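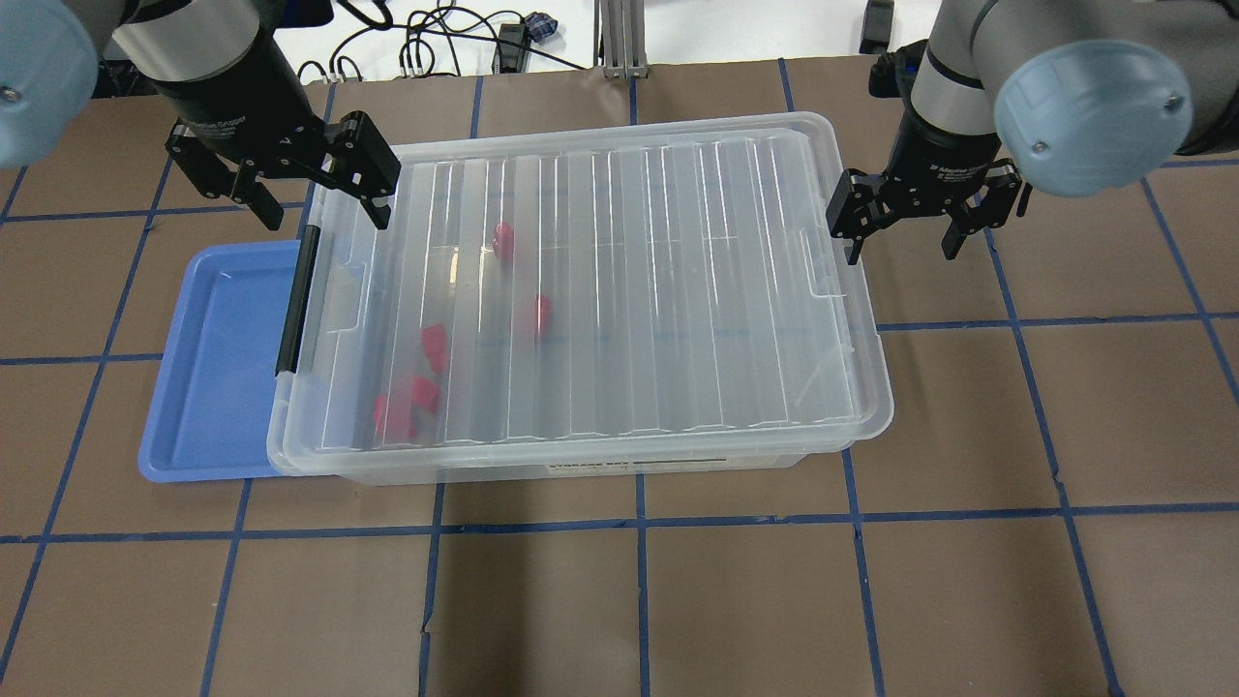 Sep 16, 2025
By Aliki Politis

A success rate for a two-arm table task is worth very little without the reset rule that produced it. I have held this view for a while, and the Pesa bench protocol, which went out for comment in August, gives me a reason to write it down. The draft is good on force limits and good on calibration. On resets it has one sentence: "Return objects to the start configuration." That sentence will be read four different ways by four different labs.

Take sorting blocks out of a clear bin. The start configuration could mean that each block sits in a marked position. It could mean that the blocks are dropped in by hand and left where they land, or that they are dropped in and then nudged away from the walls by an operator who knows the gripper has trouble there. All three are in use, and the third is seldom written down. Over 325 trials it can move the score more than a change of controller does.

Tape on the table helps with part of this. A grid gives the bin and the tray an address, and anyone can put them back in the same cell. Hamidreza Mahmoudi's group at Bergeron logs cell and rotation for every container before each run, and it costs them 10 seconds. The draft should require the same. Tape also wears. It lifts and wrinkles, and a line replaced by hand seldom goes back in the same place. A grid needs a check date like any other fixture.

The contents of the container are harder. My preference is a seeded list: the protocol supplies 64 numbered layouts, the operator places the blocks to match a printed card, and the run number says which card was used. Tyson Petrenko has argued against this on the comment list. His point is that printed layouts invite tuning, and that a system can learn the cards. He is right about the risk. The remedy is to hold some cards back until the scored session -- the draft already does this with lighting, so the mechanism exists.
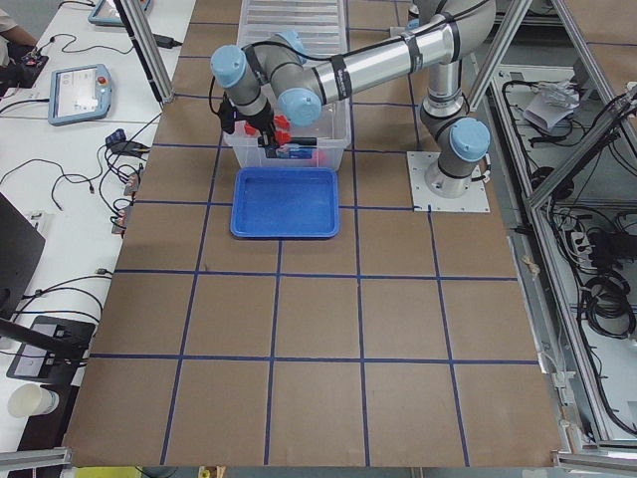
Should an operator be allowed to touch an object after a trial has started?

Only to prevent damage to the arm or the fixture, and the trial is then scored as a failure. The touch, the time, and the operator's initials go in the log, and the next trial starts from the next card on the list.

Some readers will find that harsh. At Fulano a block that leaves the table is put back and the clock is paused, and Florence Lapointe has defended the practice on the grounds that it isolates grasping from the rest of the task. If grasping is what is being measured, then the report should say so in its title and the pause should be a declared rule. What I object to is a paused clock inside a number that is later compared with an unpaused one.

Transparent containers need their own clause. Depth sensing through a clear wall is unreliable, and the ribs on a bin floor add edges that a vision system may take for objects. The draft specifies bin dimensions to the millimeter and says nothing of wall finish or floor pattern. A scuffed bin and a new bin are different test articles. Part number, finish, and replacement interval should be listed together.

Last, the overlap of containers. If a tray sits partly under a bin, the bin may be tilted, and the rim height changes along its length. The draft permits overlap by silence. Clause 4 should state that every container rests flat on the table surface, or else give the overlap as a test condition with its own score.

Comments on the draft go to Clifford Pelletier at the Barnby office.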